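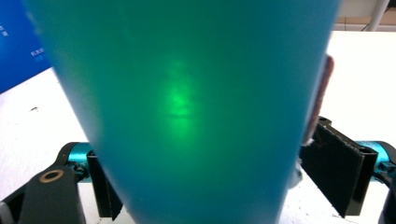
# The Last of the Teal Cups

October 26, 2025

I own too many plastic cups. I know this because I spent most of an afternoon with the cupboard over the sink emptied onto the kitchen table, and I ran out of table before I ran out of cupboard.

The teal ones are the oldest. They came as a set of 12 from a party supply place called Zamham, which used to sit next to the dry cleaner and sold balloons, folding fans and whatever else had fallen off the end of summer. I bought them for my cousin Imelda Lumbao's birthday, with the firm plan of giving them away the next morning. That was two apartments ago.

They're good cups, is the trouble. Wide at the top, narrow at the bottom, blue-green plastic you can sort of see through. Anything you pour into one takes on the color. Milk looks like a mistake. Orange juice looks like something you'd be given before a scan. Water looks fantastic, like a vacation you can't afford, and I drink more of it out of a teal cup than I ever have out of a glass. Put one near a lamp and the light comes through in a green smudge. I have caught myself staring at this during phone calls.

## The sorting

My system was three piles: keep, give, and "why." The why pile got tall fast. It had a travel mug with no lid, a lid with no travel mug (different brand, I checked, twice), a sippy cup although there has never been a toddler living here, and four shot glasses from a bank. I don't know why a bank would do that.

Maribeth Pangilinan came by to pick up her casserole dish and stayed to give opinions. She believes a household of two needs six cups, total, including mugs. She said this while drinking coffee out of a seventh. Then she picked a soup mug with a chip in it out of my keep pile and moved it to why, and when she went to the bathroom I moved it back.

The real problem is stacking. Tapered cups are supposed to nest, and these nest beautifully, right up until you want one. Then the bottom two have formed a seal and you're standing there at seven in the morning twisting plastic like you're trying to open a submarine. Things I've tried:

- Cold water in the top cup, warm water around the bottom one. Works, gets your sleeves wet.
- A drop of dish soap down the side. Works, and then your juice tastes like lemon in the wrong way.
- Knocking the stack on the counter. Does nothing, but I do it every time.
- A folded strip of paper towel between each pair before putting them away. Works perfectly and makes you feel a hundred years old.

I've gone with the paper towel.

## Where it all ended up

Imelda took a few of the teal ones for her porch, so in a sense the birthday plan finally went through. The bank glasses went to Rommel Cruzado, who was delighted, and I'm choosing not to think about that. The rest of the give pile is in a box by the front door, where by tradition it will stay until December.

I bought a shelf riser too, a Cillumitz, one of those wire things that's meant to double your space. What it did was make a low dark level underneath where I have already lost a measuring cup. If you have one of these and your cupboard shelf is less than a foot high, measure first. I got about 4 inches of clearance under the rack, and the teal cups are taller than that, so they live on top, next to the chipped mug.

Next weekend is the drawer with the food storage containers. Maribeth has offered to help. I've told her I'm busy.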